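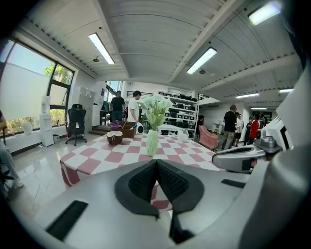 The checkered tablecloth

10 April 2026

I bought the pink and white checkered cloth in November and it sat folded in a drawer until this week. It's on the table upstairs now. It hangs down over the front and the left side, which I like.

I put the green vase in the middle with white flowers in it. The coconut bowl went to the left, the one with the white rim, and the wooden box behind that. I tried the vase at the end of the table first and it looked lost, so back to the center it went.

The white shelves are still full of black and white storage boxes. Orathai Rungrueang says I should label them. I have a sheet of 100 labels from Pastent and have used 18, mostly on the wrong boxes. I'll redo those before I start on the rest.

The cloth was 30 percent off at Kaewkla. It washes fine on cold but needs ironing, and the squares show it when you skip that. I want a second one for the white side table, maybe plain. The pink chair stays by the shelves for now. Next I need to find a tray for the small stuff.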